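Phone Video Is a Poor Record of a Live Show

Search for any touring act and the first page of results is mostly clips shot from the floor. They carry the song title, the venue and a date, sometimes all three in the wrong order. Fans treat them as the archive of a tour. I think they are a weak archive, and small venues could produce a better one at low cost.

Start with the sound. A phone microphone is built for speech at arm's length. Put it in a 300-capacity room such as the Sutherland, a few yards from the left speaker stack, and the input overloads before the first chorus. The automatic gain control then pulls the level down on every kick drum and lets it back up between hits. The result pumps. Vocals drop out when the band is loud and come back when it stops, along with whoever is talking next to the phone.

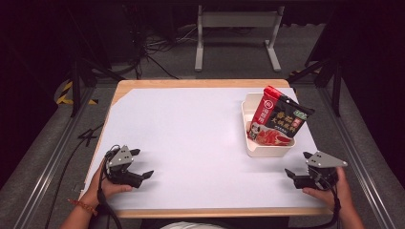
Hot pot seasoning in a cream-white tray.

The second problem is coverage. Most clips start late and end early. For the May show by Pokow I looked for a full set and found the single, the cover and the encore, many times over. The slower songs in the middle were missing. A tour documented this way looks like a run of singles, and a band that reworks its older material every night gets no credit for the work.

The usual answer is to ban phones. I don't support it. Locked pouches slow down the line at the door, and they punish the person who wanted one photo. Bans also leave no record at all, which is worse than a bad one.

A desk recording is the better option. Nearly every venue of this size has a digital mixer that can write a stereo file to a USB drive. The feed alone sounds dry and often has too little guitar, because in a small room the amps are already loud and the engineer keeps them low in the mix. Add two room microphones at the back wall, delay the desk feed to line up with them, and blend. At the Nadari we settled on 70 percent desk, and the rest from the room. It took one evening to set up and four shows to get right.
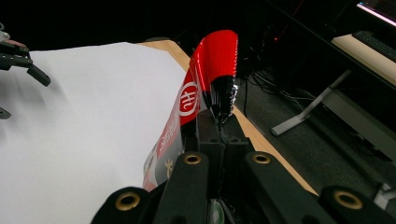
The red and black foil package, held upright in the jaws.

Rights are the real obstacle. The band owns its performance, the songwriter owns the song, and a cover adds another party. Jurasness, the booking group for both rooms, now puts a recording clause in its standard offer sheet. The act can strike it, approve the files song by song, or take them and release nothing. Roughly 50 acts have seen the clause so far, and most signed it as written.

Some engineers object that a recording exposes a bad mix. It does, and so does a phone clip, with less accuracy. I would rather be judged on the desk file – time-stamped, complete and at the right pitch.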